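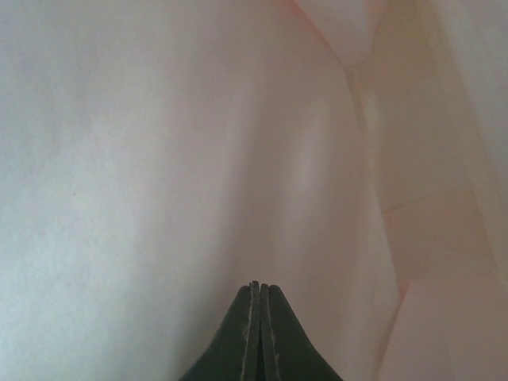
Halldóra Eskildsen asked for the fold direction to be recorded along with the bag size, as a bag creased the wrong way at the gusset will not stand square on the counter. The log sheet now has a column for it.

This gallery covers takeout packing at Saketti: bags, cups, lids, carriers and small items. The pages on cold boxes and cake boards are separate. Stock is ordered through Zekau in cases of 1000 for cups and lids, and in smaller lots for printed bags. Bags are stored flat and opened one at a time. Handles are either twisted paper or cord. Twisted paper is glued to the inside of the mouth and should not be used to carry more than one full carrier. Cord handles on the printed bags tolerate more load but tangle when the bags are stacked, so they are laid with the cords all to one side. 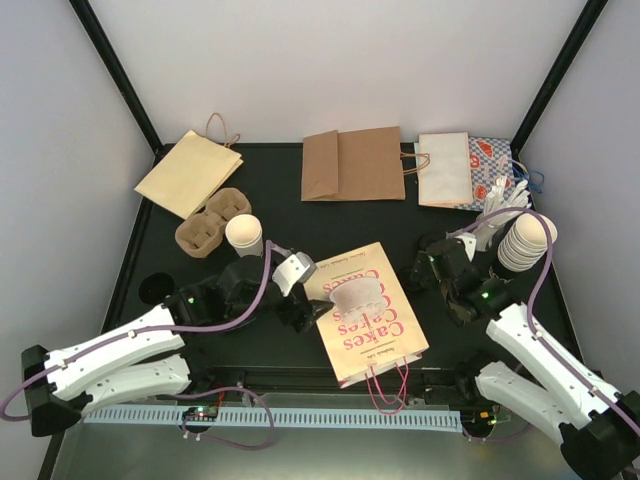 Carriers are molded pulp with four cells. They nest well when dry and badly after a damp week, so the July delivery was moved to the upper shelf. The carrier goes in first, level, before anything else. A tilted carrier cannot be corrected once lids are on top of it. Cups stay in the stack until the bag is open. Lids travel separately when the customer is filling the cups at their own site, as with the Flurkex orders of up to 40 cups.
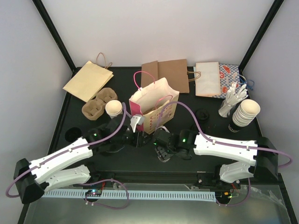

Printed bag open, pink rope handles up. Straws in the glass at right.

Straws and utensils go in last, upright along the side wall. Lionel Bouvier prefers them in a separate small bag for office orders. Both methods are accepted, provided the packing slip says which one was used.
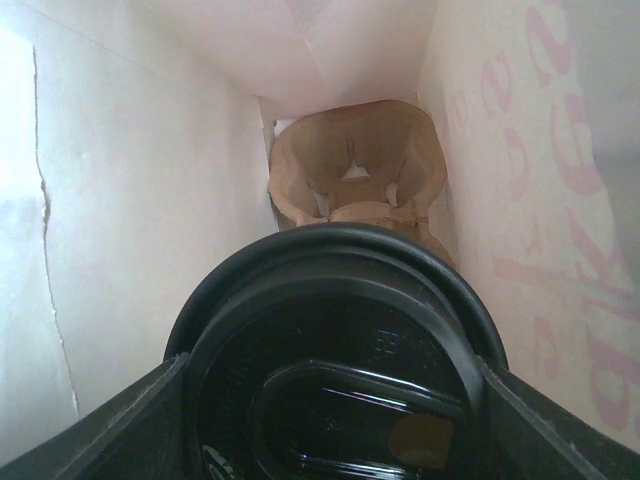

Loose lids are placed top side up. Two different rims are in stock at present, and they do not interchange, so each lid is checked against one cup from the same order before the bag is closed. Bags are closed with a single fold, handles left free. Questions on lid sizes go to Ditte Oddsson, extension 106.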